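Come Help Us Decide What to Buy: Equipment Planner Wanted, Part Time, Grelelora Project

October 25, 2020

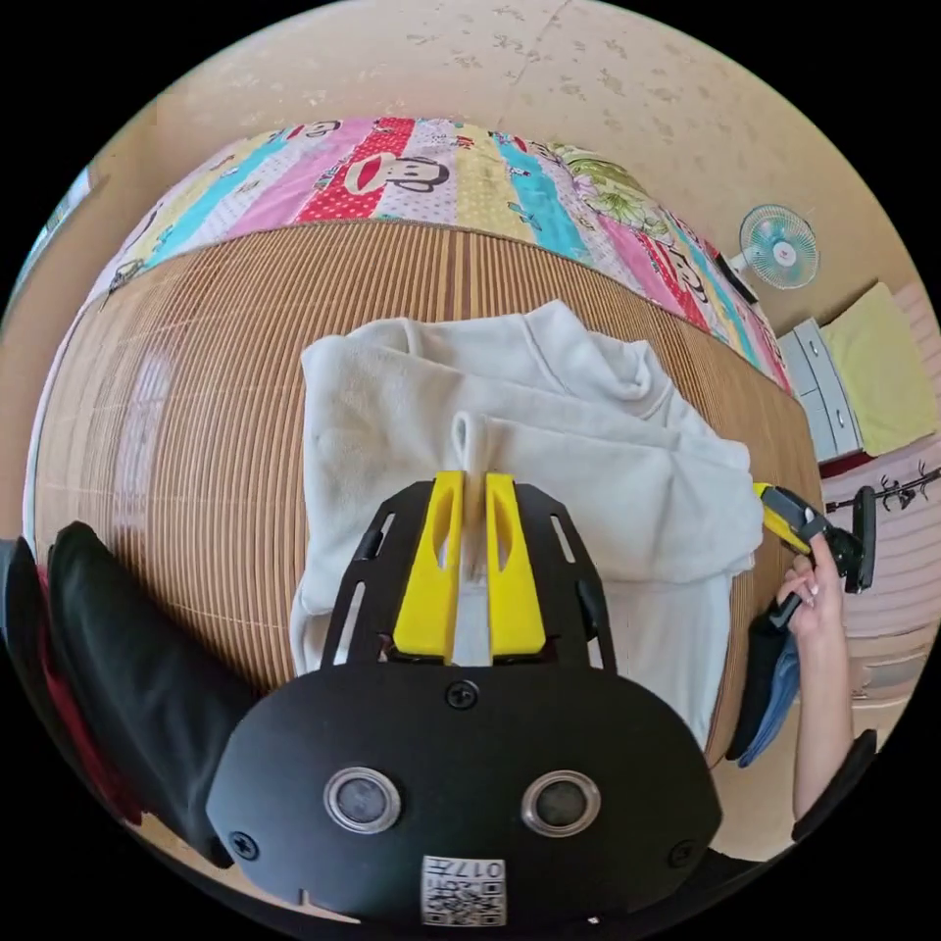 Two grippers and a white fleece with a hood, the kind of job our gear has to be good at.

Hi! I'm Elikem Dramani, and I run the equipment side of Grelelora, which is a small project that records people doing housework with hand-held grippers so that robot arms can learn from it later. We do laundry, mostly. Folding, hanging, picking up, putting away, all of it in people's real bedrooms and living rooms. I love this work, and I'm also drowning in spreadsheets, so I'm looking for someone to share them with me.

What I need is a person who likes figuring out what to buy. We've been growing one gripper at a time, whenever somebody had money left over, and it shows. I have three different kinds of mounting plate in my supply drawer and I couldn't tell you which finger goes on which one without trying them. Next year we want to buy properly, with a plan and a budget that a grown-up has looked at.

So, the numbers as they stand. A complete hand unit from our current supplier, Bundov, costs us $650. A quote from Selovau came in at $734, but that one includes spare fingers and a charging dock, and I honestly go back and forth on it every week. A set of replacement fingers is $100. We think we want enough units for six pairs of people working in six homes, plus spares, and I've put $400 a month aside for repairs -- a guess on my part, and I'd be thrilled if you told me it was a bad one.

Your first job would be going through our repair log (it's a notebook, sorry, some of it is in pencil) and working out what wears out and how fast. Then you'd get the two suppliers to quote on the same list of parts so we can compare them fairly. After that comes the fun bit, a buying plan that runs through the end of March, with dates for when things need to be ordered and what we drop if the money comes in short.

I'd also want you to come along to a few sessions and use the grippers yourself. Try picking up a fleece by one little pinch of cloth and you'll have opinions on fingertips for life! Bring those opinions. The people who do the folding have plenty too, and part of the job is sitting down with them and writing theirs into the plan.

You don't need an engineering degree. I'd be happy with somebody who has bought kitchen equipment for a restaurant, or tools for a repair shop, or microscopes for a school. You should be comfortable with a spreadsheet and not shy about calling a supplier to ask why shipping costs that much. Being able to carry a case of gear up a flight of stairs helps, but tell me if that's a problem and we'll work it out.

It's 12 hours a week, mostly from home, with session visits in the Owusu neighborhood at times we pick together. Pay is hourly and I'll give you the rate in my first reply so you don't waste an afternoon on us.

To apply, send me a page about something you bought for a team -- what it cost, what you turned down, and whether you'd buy it again. A resume is fine too, but I'll read the page first. Write "equipment planner" in the subject line and address it to me at the Grelelora office. I'm reading these as they come in and will stop when I find the right person.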